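Print this page
E-mail this page

Finding Grasp Points on Dark Cloth: A Perception and Tooling Project
Final project report, 27 June 2022
Nuanchan Ruangrit and Daichi Sugawara

1. Background

Our project was to write the software that turns recorded hand-held gripper demonstrations into training data for a cloth grasping model, and then to train a small version of that model. The recording hardware already existed in the lab. What was missing was everything between the raw video and a file that a training script could read.

The work split into two parts. Nuanchan wrote Buleck, the labeling and cleaning tool. Daichi wrote Sisay, the model that looks at one image from the gripper camera and predicts whether the jaws are holding a fold of cloth, and where the next grasp should go. Both run on the lab's shared workstation. The planner that uses the predictions is called Wovton and was written by students the year before us. We changed as little of it as we could.

2. The problem with black cloth

Last year's group worked with light towels and colored T-shirts. Their method found the cloth by color, drew an outline around it, and picked the highest corner. We were asked to try dark items, including bags with handles, and the old method failed on them right away. The grippers are dark too. When the jaws close on a dark fold, the outline of the gripper and the outline of the cloth merge into one shape, and the old code reported the tip of the jaw as a corner of the cloth.

We tried raising the exposure first. This made folds easier to see but washed out the white table, and the shadow next to the cloth was then sometimes labeled as cloth. We went back to the normal exposure and decided to handle the problem in software.

3. Data

We recorded 300 demonstrations. Each one covers a short handling task: pick up a strap, flatten a panel, or turn the item over. We both did the recording, and we marked in the log which of us held the tools, so that we could check later whether the model had learned one person's habits.

After the first pass through Buleck we had 2335 labeled images. Each image has three labels:

– the state of the jaws (open, closed on cloth, closed on nothing)
– a point on the cloth where the next grasp should go
– a flag for whether the second gripper is in view

The third label was added late. In August, before we had settled on a format, we had planned to leave out every image with the second gripper in it. That would have removed most of the two-handed work, so we kept them and added the flag.

4. Buleck

Buleck is a desktop program written in Python. It opens a recording, shows the images on a timeline, and lets the user set labels with the keyboard. The earlier labeling script saved only when the user closed it, and we lost an afternoon of labels to a crash in the first week. Buleck saves after every change.

The most useful feature was masking. The gripper body appears in nearly the same place in every image from its own camera, so one mask can be drawn per tool and reused. Only the jaws move, and their opening width is recorded along with the video. Buleck uses the width to slide the jaw part of the mask. We drew the mask by hand on a few images and checked it on the rest. It fits well at the base and less well at the tips, where the foam padding changes shape under pressure.

The second gripper cannot be masked this way, as it may come in from any side. For those images the user draws a box.

5. Sisay

Sisay is a small convolutional network with two outputs, one for jaw state and one for the grasp point. We started from weights trained on everyday photographs and retrained the last layers. The masked area is filled with a flat gray before the image goes in.

Our first version took the color image as it was. The second version adds a local contrast step, which brings out the faint highlights along folds and seams. We expected this to help with the grasp point, but the larger change was in jaw state. A fold held between the jaws has creases running toward the pads, and these are hard to see without the extra contrast.

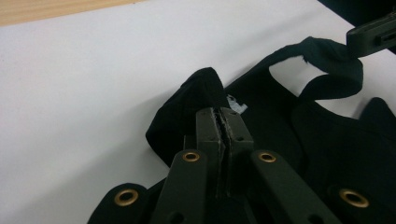 We held back 589 images for testing and took them from recordings that were not used in training at all. Splitting by recording matters, as two neighboring images from one recording are nearly the same. In an early test we split by image and got a very good score that meant nothing.

On the held-back set, the second version got jaw state wrong in 48 images. Most of these were "closed on nothing" cases that the model called "closed on cloth," with dark cloth lying directly behind the jaws. The jaw width should settle many of these cases, but thin fabric changes the width so little that the reading is within the noise of the sensor.

Grasp points were harder to score. For straps, the model usually chose a point on the strap. For flat panels it often chose a seam in place of an edge, and we do not agree between ourselves on whether that counts as an error. Daichi's view is that a seam is a fair place to grasp if there is a fold along it. Nuanchan labeled edges only.

6. Connecting to the planner

Wovton expects a grasp point in table coordinates and an approach angle. Sisay gives only an image point. We wrote a small adapter that uses the recorded camera pose to project the point onto the table plane. This works for cloth lying flat. For a raised strap the projected point lands behind the real one, and the planned grasp misses. We added a fixed height offset for straps, which is a rough fix and depends on how the strap happens to stand.

We ran the full chain only in replay, on the Breltgate workstation, with recorded images going in and planned motions drawn on screen. We have no results from a moving arm.

7. Remaining work

The height problem should be solved first. A depth reading at the grasp point would replace the fixed offset. The rules for labeling seams need to be written down before anyone adds more data. Buleck also still has a bug where undo skips the box around the second gripper – the workaround is to delete the box and draw it again.

The code, the masks and the recording log are in the course folder under the project name.

Print this page
E-mail this page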